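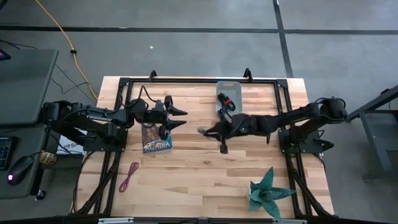 Dekelden Parish Register Transcriptions: Data Card

Summary

The Dekelden Parish Register Transcriptions are a set of typed records drawn from the baptism, marriage and burial registers of the former parish of Dekelden and its two outlying chapels, Batance and Brirkus. The set is maintained by the Danko Local Records Office. It is intended for family historians, students of population history and anyone who needs to search the registers by name or by place.

The transcriptions do not replace the registers. Where a reading matters for a legal or scholarly purpose, the original page should be consulted in the reading room at Danko.

Contents of the set

The release is made up of 14 tables, one for each bound volume. Eight volumes hold baptisms, four hold marriages and two hold burials. Each table is a plain text file with tab-separated columns and UTF-8 encoding. Every row stands for one entry in the register, in the order in which the entry was written.

File names give the chapel, the type of register and the volume number, as in batance_marriages_02.txt. Volumes without a chapel of their own are filed under dekelden.

Columns

entry_id: a permanent identifier. It is never reused, even when an entry is withdrawn.
folio: the leaf number, followed by r or v for the front or back of the leaf.
event_date_raw: the date as written, including feast days.
event_date_std: the date in year-month-day form. Left blank if the date could not be worked out.
surname_raw: the surname as written by the clerk.
surname_std: the surname in the form used by the office index.
given_raw and given_std: the same, for given names.
place_raw: the village, farm or mill named in the entry.
role: child, father, mother, groom, bride, witness, godparent or deceased.
confidence: high, medium or low.
note: free text by the transcriber.

An entry that names several people has one row for each person. All of these rows share the same folio and the same root in entry_id, with a letter added at the end. Users who wish to count events should count roots. Counting rows will give a figure that is far too high, particularly for marriages, where the clerks named every witness. 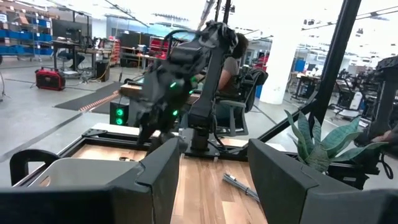

Transcription rules

Text in the raw columns follows the register letter for letter. Abbreviations are kept. Capital letters are kept. Letters that could not be read are replaced by a question mark, one for each missing letter where the number is clear, and by three question marks where it is not. Words struck out by the clerk are given in square brackets.

The registers are written mainly in Latin, with Slovak and German used in places. Given names in the std column are put into their Slovak form, so that Ludovicus, Ludwig and Ľudovít can be found together. Surnames have not been translated. A family recorded as Schwarz in one volume and Čierny in another will appear under both names, and no claim is made in the tables that the two are the same family.

Ages at death are recorded as stated in the note column. They are often rounded to the nearest ten years and should be used with care.

Method and checking

Each volume was transcribed in full by one reader and then checked by a second reader against the original. Differences were settled by Ľubomír Čierny, who edited the set and wrote the rules given above. Where the two readers could not be brought to agree, the editor's reading stands in the table, the other reading is given in the note column, and confidence is set to low.

Almost 88 percent of rows carry a confidence of high. The weakest volume is the first burial register from Brirkus, which suffered from damp at some point before it came to the office. The lower third of many leaves in that volume is lost.

Known gaps and problems

The Batance baptisms break off for a period of seven years. No register for these years is known, and it is not clear whether one was kept.

The clerk who wrote most of the second Dekelden marriage volume used the same sign for final -s and final -z. The transcribers have read -s throughout. Searches for surnames ending in -z should be run in both forms.

Stillborn children were entered in the baptism registers by some clerks and in the burial registers by others. A few appear in both.

Several farm names changed with the owner. The place_raw column has not been standardized, and the planned list of places is not part of this release. 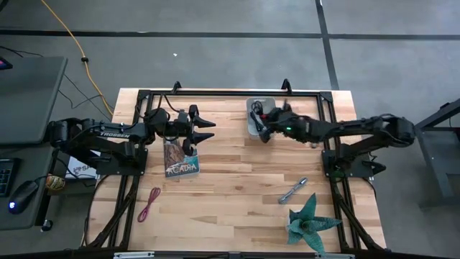

Privacy and sensitive content

All persons named in the registers are deceased. Some entries record births outside marriage, deaths by violence and the clerk's own remarks on the conduct of parishioners. These have been transcribed as they stand, including terms that are now considered offensive. Users who publish extracts are asked to take account of living descendants.

Use and citation

The tables may be copied, changed and shared for any purpose, provided that the source is named. The preferred form is: Dekelden Parish Register Transcriptions, edited by Ľubomír Čierny, Danko Local Records Office. Please add the entry_id for any single record quoted.

Corrections

Proposed corrections should be sent in writing to the records office and should state the entry_id, the present reading and the proposed reading. Corrections are reviewed each August. Accepted changes are listed in the file changes.txt, together with the earlier reading.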